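We use cookies to remember your preferences. By continuing to browse you agree to our cookie policy.

How to Finish a Knitted Strip With a Tassel

17/09/2018
By the Ilex Yarn Desk

Every knitter owns at least one long skinny thing that was going to be a scarf. Mine was started in April and ran out of ambition at the width of a bookmark. A tassel on the end will make it look deliberate, and people will ask what it's for, so have an answer ready (curtain tie, bag strap, headband for a tall friend).

You need the strip, some leftover yarn in another color, a piece of stiff card 3 inches wide, sharp scissors and a blunt needle. Brown goes well with purple. So does nearly everything else in the bottom of the yarn bag, but brown is what most of us have too much of.

Wrap the yarn around the card up to 60 times. Fewer wraps will give you something closer to a mouse's tail. Slide a short length of yarn under the loops at the top edge, knot it hard, and leave both ends long. Cut the loops along the bottom, then bind the bundle tightly a little below the knot.
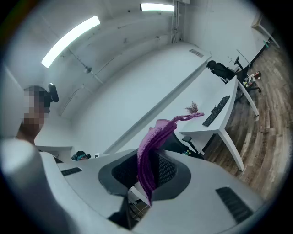 Ribbed purple strip with a small, fuzzy brown tassel at the tip.

For the fuzzy look, separate the plies with the needle and brush them out with an old toothbrush. Go gently. Wool sheds, and a tassel brushed with real conviction ends up mostly on your sweater. Trim it shorter than you think is decent if you want it to stand up like a tuft. Long ones flop.

To attach it, gather the end of the strip with a running stitch and pull it closed. Thread the long ends of the tassel through the gathers, go around twice, knot on the wrong side and bury the tails.

If the strip twists, pin it flat, steam it lightly and let it cool. Ribbing will take this as a suggestion. I steamed one in Nirkton wool three evenings running and it still curls, so now it's a spiral strip.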